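May
By Azadeh Bagheri
32 shares | 17 comments

I got to Irkstead way too early, so I sat in the car eating a muffin and reading over my questions. I shouldn't have bothered with the questions. The woman I'd come to see started talking before I had my coat off, and I think I asked 2 of them all morning.

She has been making quilts since she was nineteen, and she learned the way a lot of people did, from an aunt who wouldn't let her touch the good scissors. "I got the pinking shears and a bag of scraps," she told me. "I cut those scraps into smaller scraps for a whole summer. I was furious!"

The first real one was a baby quilt for a cousin in Sotitthorpe. It came out crooked – she still calls it the parallelogram – and the cousin kept it on the back of a couch for years (with the worst corner tucked under, which she noticed every single visit).

I asked what she'd tell somebody starting out. "Wash your fabric first. Press it, don't iron it. And buy less than you want to. I have fabric in this house I was going to use when my son was in kindergarten, and he's got a mortgage now."

Her big project at the moment is a queen size made of 1000 tiny squares, all cut from old shirts. The collars come off first, then the buttons, and the buttons go in a jar she has no plans for. She sews in the evening with the radio on low and quits when she starts making the same mistake twice. I told her I usually make it four times before I quit, and she laughed so hard she had to put her tea down.

We got onto hand quilting versus machine, and I knew we would. She does both and is tired of being asked. "My aunt would have loved a machine that did it for her. She had six kids. People want it to be holy, and it's a blanket."

She does still bind everything by hand, though. She showed me how she folds the corner, then undid it and made me try. Mine looked like a sock. She pinned it in place anyway and said she'd leave it in, and I'm choosing to believe her.

I drove home with a bag of shirt scraps on the passenger seat and strict orders to wash them before I cut anything.

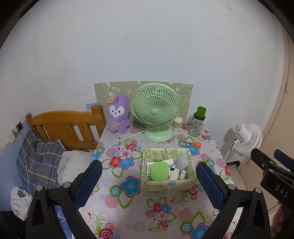
Irkstead Sewing and Quilting Club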